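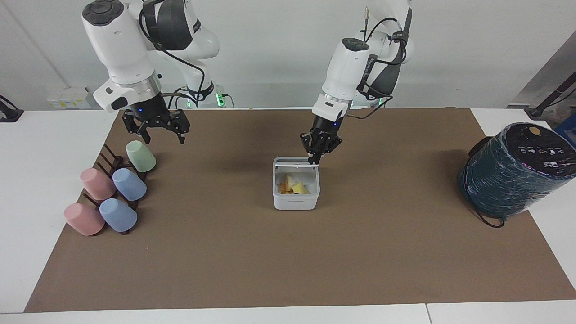 The long way up to Zirkenier

The Drolora hill race has a short flat start, which catches out people who have read only the profile. There are 800 metres of tarmac from the football ground to the bridge, and everyone runs them too fast because the lane on the other side is narrow and hard to pass on. After the bridge the road turns left, the surface changes to gravel, and the climbing begins.

It is an old event by the standards of the valley, though it has never drawn large fields. Runners come mostly from Drasilitz and the farms further down, with a few carloads from clubs across the border. This August there were more than 2,010 metres of climbing on the full course for the first time, after the organisers added a second ascent of Kadlec to make up for a forestry closure lower down. The finish is still outside the hut at Zirkenier, on the grass if it is dry and on the terrace if it isn't.

Most hill races in the region are over in an hour or so. Drolora is a good deal longer, and it rewards a different sort of runner. The track up the first side of Kadlec is steady enough to run all the way, and the leaders do. Further back, people walk from the second gate onwards, hands on knees, and lose very little by it. The descent is where the time goes. It drops through beech woods on a path full of roots, crosses a stream by stepping stones, and comes out in a field that is usually being grazed.

The new section starts there. In previous years the route followed the stream round to the road, a dull stretch but a useful rest. With that closed, runners turned straight back uphill on a line marked with tape and a few painted stakes. It is steep and grassy, with no real path. Several of those who had gone out hard from the football ground were sitting down by the time they reached the top of it.

The women's race was decided on this slope. The winner, a club runner from Drasilitz in her second season on the hills, had been lying fourth at the stepping stones and went past all three in front of her before the summit cairn. She ran the final ridge alone. In the men's race the first two came down Kadlec together and were still together at the last gate, where one stopped to close it and the other did not. The rules say the last person through closes the gate, and there were runners in sight behind, so no protest was made.

Food is a subject that comes up whenever people talk about this race. There is one station before the second climb and another at Zirkenier, and neither serves gels. You get bread, cheese, fruit and salted potatoes, cut small enough to eat while moving.

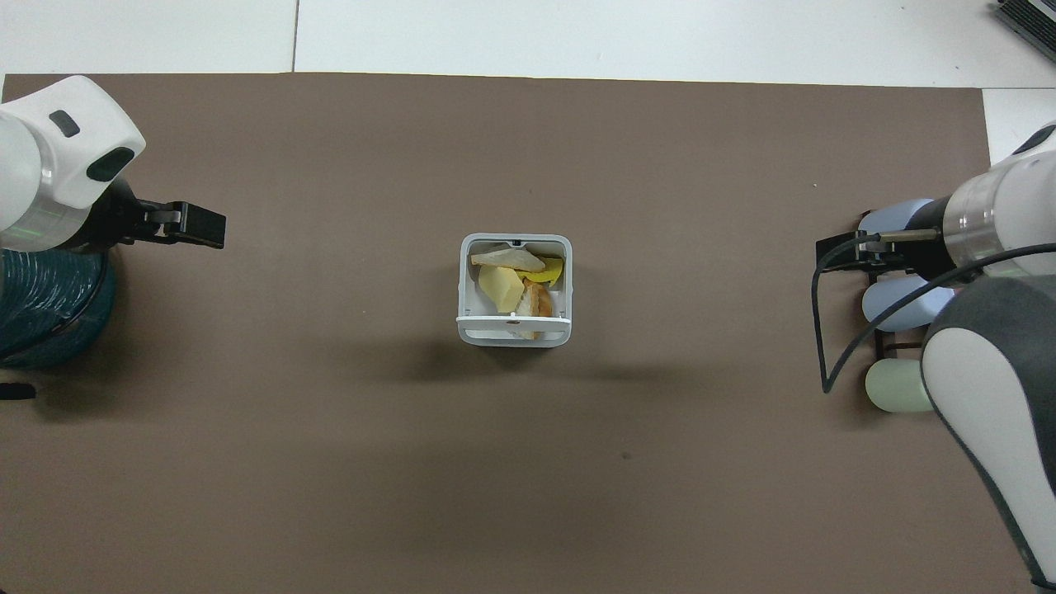
Small pieces, easily picked up: a basket with something crusty and something bright yellow.

Visitors used to road races tend to bring their own supplies and end up eating from the table anyway. On a course this long, something salty in the middle sits better than another mouthful of sugar. The regulars drink two cups of water, take a potato in each hand and walk the first part of the climb while they eat.

Kit rules are short. A waterproof jacket, a whistle and a map must be carried, and they are checked at the start and again, at random, on the ridge. Shoes are left to the runner. Studs are a help on the grass and a nuisance on the gravel, and opinion was split fairly evenly this year. Poles are allowed on the climbs but have to be stowed for the woods.

Of those who started, 14 did not finish, which is high for Drolora. Most dropped out at the food station before the second climb, where a minibus waits to take people back to the football ground. Heat was the usual reason given. The time limit caught only 2 of them, both on the ridge, and they were allowed to walk on to the hut without a result.

Whether the extra climb stays is not settled. The forestry work is due to end before next summer, and the old line by the stream could be used again. Some of the faster runners have asked for the new one to be kept, and a fair number of the slower ones have asked for it not to be. A shorter race, turning back at the first summit of Kadlec, is also being looked at for people who want the day out without the whole of the distance.

Entries open in the new year. The start list fills slowly, and places can usually be had on the morning at the football ground, in cash.

September 30, 2024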